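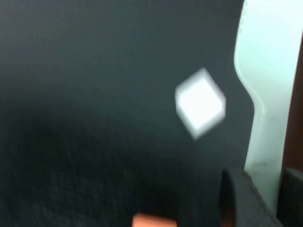
Sindeck - court date reminders for small defender offices
by Flokine

Hi, I'm Yu-ting Tang. I spent most of my working life at the front desk of the public defender's office in Korholm, and a good chunk of every morning went to calling clients about court that same day. Half the numbers were dead. The other half went to voicemail boxes that were full, or to somebody's aunt (who was usually very nice about it and promised to pass the word along). Then court would start, a name would get called, and I'd hear later that a warrant had gone out for a person who simply had the wrong date in their head.

Sindeck is the thing I wanted on my desk back then. It sends clients a text before each court date, lets them text back, and puts the answers in one list the whole office can see.

What it does

You give Sindeck your calendar, either by uploading the spreadsheet your clerk already sends you or by typing dates in by hand. It matches each hearing to a client and lines up the messages. Out of the box there are 2 reminders per hearing, one a week ahead and one the afternoon before. You can add more, drop one, or turn them off for a single client if there's a reason their phone shouldn't be buzzing with court business. That last setting matters a lot in cases where people share a phone, so please look at it before you switch everything on!

Each message has the date, the time, the courtroom and the street address of the building. It doesn't mention the charge. I went back and forth on whether to include the attorney's name and ended up leaving it as a checkbox, off by default.

Replies are the part I'm proudest of. People write back things like "what door do i go in" or "my ride fell thru" and those land in a shared inbox, sorted by how soon the hearing is. Whoever is free picks one up and answers. When a reply has been handled, it gets a line saying who handled it, so you don't get two people calling the same client about the same bus.

When dates move

Dates move all the time, and this is where my old paper system fell apart. If a hearing gets continued, you change it in one place and Sindeck cancels whatever was waiting to go out for the old date, then sends a short note with the new one. It keeps the old date in the history too. I've had attorneys ask me to print that history so they could show a judge what the client was told and when - there's a button for it now, and it comes out as a plain one-page sheet.

What it doesn't do

It isn't a case management system. There's no place for discovery or motions or billing, and I don't plan on adding one. If you already use something for that, keep it.

It doesn't guess who is likely to miss court, either. I get asked about risk scores pretty often and the answer is still no. Everybody gets the same reminders unless a person in your office changes them.

And it can't find a phone number you don't have. The best time to get one is at the first meeting, along with a backup number and permission to text. There's a little intake card you can print from the Help menu (English and Spanish, 2 to a page) that asks for all of it. Our old one had the phone line crammed in at the bottom under the signature and people skipped right over it, so on this one it's at the top in a big box.

Languages

The standard messages come in 4 languages: English, Spanish, Vietnamese and Haitian Creole. You can write your own in anything else and save them. Please have a real speaker check them first. My own early try at a Chinese version got marked up quite thoroughly by my mother, and it's still waiting for a second reader before I put it in.

Privacy

Client records stay in your office's own account, and I don't sell them, share them, or use them to build anything else. You choose how long closed cases are kept before they're wiped. Office staff sign in with a password and a code, and you can limit what interns see to names and dates only. Text messages themselves travel over the regular phone network, which means you should treat them like a postcard. Keep anything sensitive for a call.

If your county's lawyers want to look at the agreement before anyone signs, send it over to them. It's short and I tried hard to keep it readable.

The Lam add-on

Lam is a small extra for offices that also want to help with rides. When a client replies that they can't get there, Lam opens a ride request form with the pickup address and hearing time already filled in, ready to send to whatever service you have a deal with. It doesn't pay for the ride. Some offices have a bus pass fund and just use Lam to keep track of who got one, and that works fine too.

Getting set up

You'll need a computer with a current browser, a list of open cases, and one person who will own the thing for the first couple of weeks. I do the setup call myself. It takes 2 hours if your spreadsheet is in decent shape, longer if the names are all in one column with nicknames in parentheses (mine were, no judgment). We'll send a few test messages to your own phones first and then start with one courtroom before doing the rest.

Pricing depends on how many attorneys you have, and reminders aren't charged by the message. Write to me through the contact form with the size of your office and how your calendar comes to you, and I'll send back a quote. I answer mail in the mornings, usually before 9, with coffee. If you'd like a trial, say so in the same note and tell me which courtroom you'd want to start with.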